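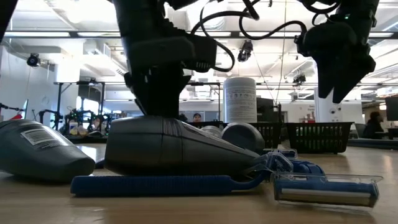 Reopening this one. The ticket was closed with "grip threshold adjusted, grasp success now acceptable," and I don't accept that from a single batch. The toiletries set has 146 episodes marked good, and I went through 49 of them by hand. The trouble is where it always was, with the thin items. A gray bottle on its side gives the fingers plenty to close on, and the left arm gets down to one without any drama. The blue razors with their clear plastic guards are another matter, and they carry the same success label as the bottles.

Steps so far:
– Replayed the razor episodes at half speed. In 2 of them the gripper closes on nothing and the label still says picked.
– Asked Olga Henriques whether the label comes from the operator or from finger width. She says finger width.
– Put the old threshold back. Same wrong labels.
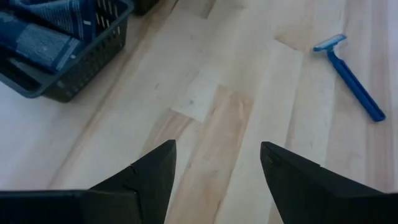 So the threshold was never the cause, whatever the closing note says. A razor handle is thin enough that "holding it" and "fully closed" read almost the same, and Gremum picks whichever it likes.

Requests:
Irina Pascu – please pull all razor episodes from the August training set until they are relabeled by eye.
Jasmina Kneževič – can the wrist view be saved at the moment of closing? I'd trust that over a number.

Status: open. Please don't close it again on the strength of the dashboard reading 100.

Ileana Vasiliu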